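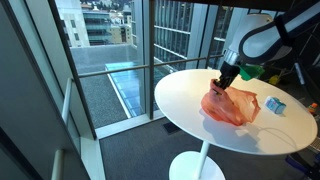

Thin Plastic Bags: What They Are and How They Work
Clirnero Science Pages, Materials, Part 4
Updated 4/16/21

A thin plastic shopping bag weighs only a few grams. It can carry a load many times heavier than itself. It can also be crushed into a ball that fits in one hand. This page explains what the bag is made of, how it gets its shape, and why it crumples the way it does.

Words used on this page
Film: a very thin sheet of plastic.
Polymer: a material made of very long chains of atoms.
Translucent: letting some light through, but not clearly enough to see sharp shapes on the other side.
Gusset: a fold in the side of a bag that opens out when the bag is filled.
Seam: a line where two layers are joined.

What the bag is made of

Most thin shopping bags are made of polyethylene. Polyethylene is a polymer. Its chains contain two kinds of atoms, carbon and hydrogen. One chain can be thousands of carbon atoms long.

The chains lie tangled together, a little like cooked spaghetti. In some places they line up in neat, tightly packed regions. These regions are called crystals, although they are much too small to see. The tangled parts let the film bend and stretch. The packed parts make it strong.

There are two main types. High-density polyethylene makes a thin film that rustles when you squeeze it. Low-density polyethylene makes a softer, quieter film. The two types melt at different temperatures and have different recycling codes, number 2 and number 4.

Polyethylene has a milky look when no color is added. To make a colored bag, the factory mixes in small colored pellets before the plastic is melted. Adding only a little color leaves the film translucent. Where the film folds over itself, light has to pass through more layers, and the color looks deeper. 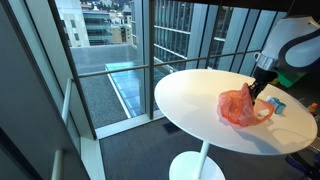
How the bag is made

The plastic arrives at the factory as pellets the size of lentils. The Zitholm bag works, which makes film for small stores, uses the following process.

1. The pellets go into a machine called an extruder. A long screw turns inside a heated tube and pushes the pellets forward. They melt at temperatures of up to 240 degrees Celsius.

2. The melted plastic is pushed through a ring-shaped gap. It comes out as a soft tube.

3. Air is blown into the tube. The tube swells into a tall bubble, and its wall becomes very thin. This step is called blowing the film. At Zitholm the finished film is 13 micrometers thick. A micrometer is one thousandth of a millimeter.

4. The bubble cools as it rises. Rollers at the top press it flat.

5. The sides of the flat tube are folded inward to make the gussets.

6. Hot bars press across the tube. They melt the layers together to make the seams at the top and bottom of each bag.

7. A cutter removes a piece from the top. The two parts left standing on either side of the cut are the handles.

A bag made this way has no glue and no thread in it. Both handles are part of the same film as the rest of the bag.

How the handles carry a load

When you lift a full bag, the weight of the contents pulls down on the bottom seam. The pull travels up through the sides and into the handles. Engineers call a pull like this tension.

The sides of the bag are wide, so the tension is spread over a lot of film. The handles are narrow, so the same tension has to pass through less film. For this reason handles often stretch first. The bottom of the cut between the handles is a rounded curve. A sharp corner there would gather the tension at one point, and a tear could start.

A box with hard corners can also start a tear. The corner presses on a very small area of film. A small carton will carry better if it lies flat against the bottom of the bag.

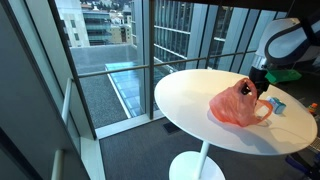
A thin plastic bag on a round table, with a small carton beside it.

Why the bag crumples

A sheet of steel and a sheet of film can both bend. The film bends much more easily, mainly because it is so thin. If you make a sheet half as thick, it becomes eight times easier to bend. Thin film has almost no stiffness of its own, and an empty bag cannot usually hold itself up the way a cardboard box does.

When the film is pushed together it forms folds. Large folds come first. Smaller folds form between them. Some of the sharpest folds leave a crease, where the polymer chains have been pulled into new positions. A crease does not disappear when you let go, although you can flatten it partly with your hand.

Handles can behave differently from the rest of an empty bag. Each one is a loop, and it is often still gathered or curled along its length from being folded at the factory or held in a hand. A curled strip is stiffer than a flat one. Try this with a strip of paper: held flat at one end, it droops, but if you curve it along its length it sticks out straight. The bag lying on its side in the photo has a body that has settled into a heap, while one of its handles stands up in an open arch. Its other handle has draped over the rim. The crumpled film also traps pockets of air, so the heap takes up far more space than the plastic alone would need. 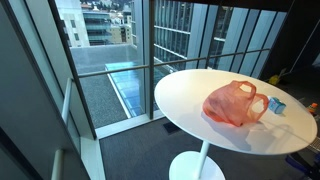

Reuse depends on how much damage the film has taken. Small creases do little harm. A hole, a split seam or a handle stretched into a thin string is a different matter, and that bag should not be used for anything heavy. To inspect a bag, spread it on a smooth, light-colored surface. A glossy white tabletop like the one under this bag works well, and daylight from a large window makes light folds and creases easier to see. Run a finger along the bottom seam and then look closely at the place where each handle joins the body.

Folding a bag for storage

Lay the bag flat and pull the gussets straight.
Press from the bottom toward the handles to push the air out.
Fold it in half lengthwise, then in half again.
Roll it up from the bottom seam.
Tuck the handles around the roll.

Getting rid of a worn-out bag

Thin film can wrap around the turning parts of sorting machines. Many towns therefore do not accept it with bottles and cans. The Oltmanns depot in Pranden takes film in a separate container from May onward, and it must be empty and dry. Check the rules where you live.

Film left outdoors does not rot like a leaf. Sunlight makes it brittle, and it breaks into smaller and smaller pieces that are still plastic.

Safety

Never put a plastic bag over your head or face. Keep bags away from babies and pets. Thin film can block the nose and mouth.

Next in this series: Part 5, Cardboard Cartons.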